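Slot 4: Running Jultance, an overnight escape game for groups

Start with the building. Jultance takes up two floors of the old Fundel cold store. We open in October and close in January. A full night is 36 players, split into two teams of 18, and each team starts at opposite ends.

Pause for the floor plan. Point out the two fire exits.

Pacing. Players arrive at 8 pm and want a scare straight away. We make them wait. The first actor appears after 80 minutes, and the midnight break comes before the Jurus rooms. 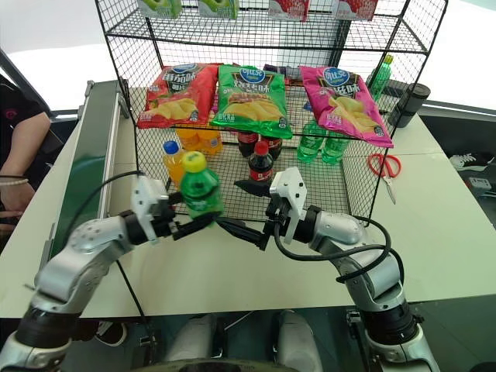

Snacks and bottled drinks on the wire rack.

Break rules: house lights up, masks off, no actor in the room. Anyone can leave the game at this point without giving the safe word.

Move on to costs. Athanasiadis built the sets and we pay them per room. We need some 100 bookings a month to cover wages.

Last slide is the booking form. Take questions on insurance at the end, and keep the radio demo short if we are running over.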